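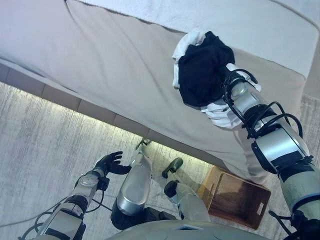

Urkstead Read-Aloud Club | Getting Started

How to run a read-aloud evening at home

Updated 1/15/24

Reading aloud to other grown-ups is one of the loveliest things you can do with a free evening, and it costs nothing apart from the biscuits. Our club has been at it since the August we all got hooked on ghost stories, and people keep asking how to set up an evening of their own. So this page has everything we tell them, plus a few things we learned by getting them wrong!

Picking something to read

Short stories first. A novel of 300 pages sounds fine when everyone is excited in the first week, but you'll be at it for months, and anyone who misses a night feels lost. Look for stories with a lot of talking in them and not too many characters. Comic stories are a gift, because laughing loosens everybody up. Old-fashioned ghost stories also work a treat (long sentences and all, once you get the swing of them).

Read the opening page out loud to yourself before you choose. If you trip over the same sentence three times, put the book back and try another. Translations vary a lot, so if you can borrow two versions of the same story, try a paragraph of each.

Working out how long it will take

Most people read aloud far more slowly than they think. Mark off 400 words of your story with a pencil and time yourself reading them at a comfortable pace. Mine takes three minutes, so that's 133 words a minute, which is on the slow side and suits a ghost story down to the ground. Now you can look at any story and know whether it fits the evening.

We keep the whole thing to 80 minutes, with a break for tea in the middle. You can go longer with a group that knows each other well, but start there.

Marking up your copy

Photocopy the story or print it out large, and then scribble all over it. I put a single stroke where I want a breath and a double one where I want a proper pause. Names get underlined the first time they turn up. If there's a word I'm not sure how to say, I look it up beforehand and write it in the margin the way it sounds. For a story with German place names I had a page so full of pencil that I could hardly find the print, and I still got one wrong.

Number the sheets. Please number the sheets.

Warming up

Hum for a minute or two, up and down. Yawn on purpose, which feels daft and works wonders. Then read the first paragraph in a whisper, moving your mouth much more than you need to, and read it again in your normal voice. You'll hear the difference straight away! Drink water, and save the milky tea for afterwards.

Reading to the room

Start slower than feels natural. Listeners need a little while to settle into your voice, and if you race through the first page they spend the second one catching up. Look up at the ends of paragraphs, where you won't lose your place so easily. A thumb in the margin helps.

You don't have to do voices. Try a small change of speed for each speaker instead: the aunt a bit brisk, the nephew a bit slow. If you love doing voices, though, go for it, and write yourself a note of who sounds like what, or the vicar will be Scottish by page nine.

Swap readers at a natural gap in the story. The next reader should already have the page in hand and know their first line.

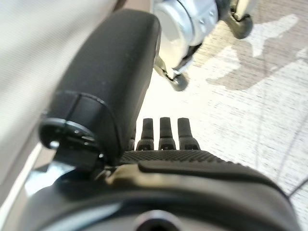 Duangjai Jaidee wrote in to say that her group, the Meesuk Readers, swap in the middle of a conversation between two characters, each person taking one part for a page, and that it has done more for the shy readers than anything else they've tried. We had a go with a quarrel between two sisters and it was brilliant fun. Two copies of the same edition are a must, and so is agreeing who reads the "she said" bits (we give them to whoever has the smaller part).

Choosing the next story

Do it before people put their coats on. Each person may suggest one title, and whoever reads first next time gets the final say. Write it down with the edition and the page it starts on, and send that round the same night.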